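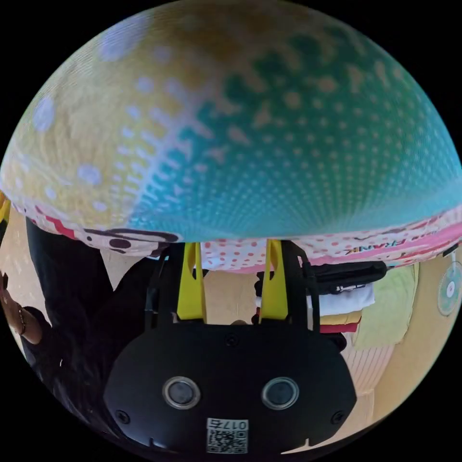

Figure 4. Printed inflatable ball with a dotted surface, shading from yellow to teal, and a pink and white band along its lower edge.

Print this page | E-mail this article

3.2 Surface pattern and the judging of distance

Anyone who has tossed a beach ball to a small child will know the moment of doubt that comes just before the catch, when the hands go out a little too early and close on air. We have long been fond of this moment, and much of the present section is given over to it. In the first part of our study we looked at plain balls in a single color. We now turn to the printed kind, which most families in our area are far more likely to have at home, and which we had put off studying because the patterns are so very different from one another.

Printed balls differ in two ways that matter to us. The first is the grain of the pattern, by which we mean how small and how closely packed its marks are. The second is whether the color stays the same all the way round. A dense print of dots that drifts from one color into another (Figure 4) gives the eye a good deal to work with, and we expected that children would find such a ball easier to follow than one with a few broad stripes. A band of a different color makes a further landmark, and a turning ball will show it and hide it again.

The sessions were held in September in the school hall at Serkevby, which has a high ceiling and, we are happy to say, very even light. We recorded 518 throws in all, of which 300 were made with printed balls and the rest with plain ones. Every child threw and caught with the same grown-up partner, from the same chalk line, and could stop for a drink of water whenever they liked. Catches were scored on the Mészáros scale, which gives separate marks for reaching, closing and holding — we found it a little fussy at first, but came to be grateful for it when we sat down with the recordings.

The children reached sooner and more steadily for the finely dotted balls than for the striped ones. Closing was also better, though by a smaller margin, and holding was much the same for both. We take this last result as a sign that the pattern helps while the ball is still in the air and matters very little once it has arrived. The younger children gained the most. Several of the older ones caught nearly everything we threw, whatever was printed on it, and for them our task was plainly too easy.

Color drift was harder to read. Balls thrown with spin seemed to be helped by it, and balls thrown without spin did not, but we had too few of the second kind to say more. The Bonis group, working indoors with foam balls, reported no effect of color at all. Their balls were smaller than ours and traveled faster, and we would dearly like to see the two sets of throws repeated side by side. Air pressure is another worry. A soft ball wobbles, and a wobble moves the dots about in ways that have nothing to do with distance, so we topped up every ball before each session with a Flumico foot pump and left it at that.

Reader comments (2)

I teach the first two grades and have always gone for the striped balls because they look cheerful. Will try the dotted ones in the yard this fall. Did left-handed children do any differently?

A lovely read, thank you. I would be curious about balls with pictures on them too, as my grandson watches the pictures and forgets to put his hands out.

This site uses cookies to remember your reading settings. Accept | Manage choices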